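Section 6: Running the Breakfast Routine (Simulator)

Read this before you promise anyone breakfast. Leltach can do part of a kitchen chore, some of the time, with a person watching.

1. Open the Braralano kitchen and wait for both arms to report ready.
2. Pick a chore from the list. Start with "Clear Can." "Cook" is on the list too, mostly for morale.
3. Set arm speed to 42. The slider goes to 100, and Joar Torvik has asked that we stop finding out why.

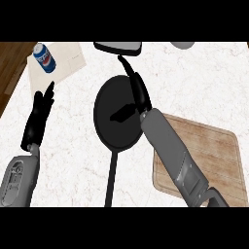
4. Press Run and keep your pointer near Stop. An arm that pauses may be planning, or it may have given up. Give it 6 seconds before you judge.

Note: Leltach keeps no memory of the last run. Whatever it learned about sausages this morning, it will learn again after lunch. 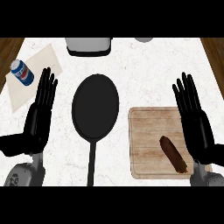 5. When the arms go still, press Score. A score of 2 means the right item ended up in the right place. Save these; Hjørdis Lindqvist collects them.
6. Press Reset before you change chores. Anything knocked over goes back where it started, a feature we would all like at home.

CAUTION: Do not load a simulator routine onto the real arms in the Vasimwood shop. Real pans get hot and real cans leak. See Section 7, and bring a towel.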